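Small desktop trash bins, lid or no lid?

tufa_porch
Joined in March, 1,858 posts
I've finally given in and put a little white bin with a lid right on the work table, and I do love it — no more walking across the room for every wrapper!

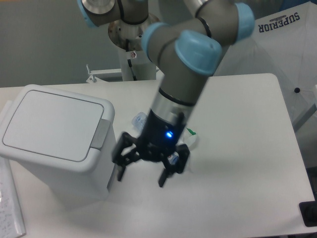

What size liners fit a bin this small?
I use the 4 liter ones from Handia and fold the extra over the rim.

rotdenmom
Sorry, but I'm not sold on lids. Mine was always shut when my hands were full, so the trash piled up beside it and I felt silly. An open basket suits our house so much better.

custham_kay
Oh, I disagree (kindly!). With a lid you don't have to look at old tissues while you eat lunch. Bottles are another matter — they fill a tiny bin in no time, so ours go straight to recycling.

tufa_porch
Good point about the bottles, Kay. I'm still sorting out what goes where, bless me.
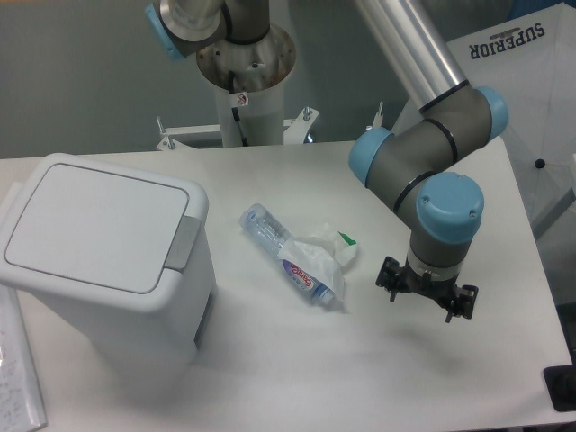
Evian bottle and crumpled white wrapper, with the bin at left

rotdenmom
Well, I'd still take that lid off, but it is a sweet little bin.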